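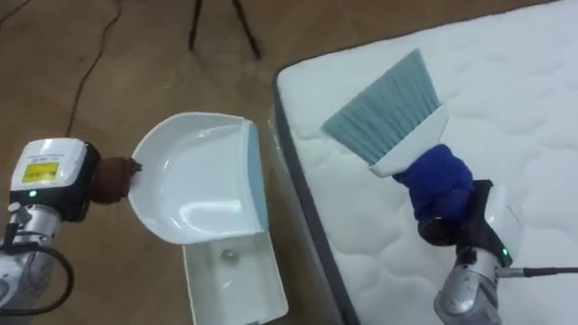 Badges, pins and the good cardigan

Your club wants a badge on every lapel for January. Whatever you think of the cause, you can save the wool.

Push the pin through a seam, where the holes won't show. Back it with a scrap of felt the same colour. Heavy enamel ones droop, so give those 2 clutches.

Hole already there? Steam it, then rub with a fingernail.

Glue stains from the stick-on sort come off with eucalyptus oil. Strong opinions may need a second go.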